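Kallthorpe Haruna cargo liner: a long-term review

I've had the Haruna cargo liner in the back of our three-row SUV since September, and I keep getting asked if it's worth the money over the factory mat. Short answer, mostly yes (with one big gripe about the third row, which I'll get to).
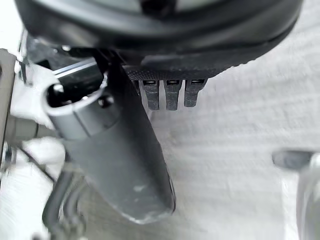
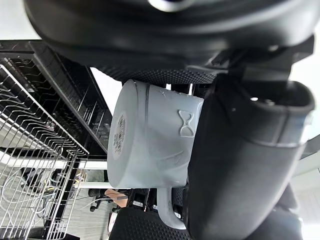
Bukola Usman
Accessories Editor
June 8, 2019

So, the price. I paid $103 with shipping, which stung a little, because Gremetex sells a rubber one for a good bit less. The Haruna comes rolled up in a long box and it wants to stay rolled up! I left it flat on the driveway in the sun for an afternoon and it still had a curl at one corner for a week.

Once it settles, the fit is great. The raised lip hugs the wheel wells and goes right up to the tailgate sill, so when a bag of potting soil split on me in the spring I just dragged the whole thing out and hosed it off. Took me 20 minutes, and most of that was untangling the hose. The carpet underneath was clean.

Now the gripe. With the third row up, you have to fold the front section back on itself, and the fold line is too stiff. It springs up and knocks over your groceries. Onyekachi Obi, who has the desk next to mine, cut his along the fold with a utility knife and says he's never been happier, but I'm not brave enough to do that to something I paid full price for.

It does smell for the first few days, kind of like a new garden hose. Keep the windows cracked. The surface is grippy enough for a cooler but my dog still slides a bit on tight corners, so I throw an old blanket down for her.

I'm giving it 4 out of 5. If you never use your third row, go ahead and buy one. If yours is up every day for the school run, try the Gremetex first and see if you can live with the shorter lip.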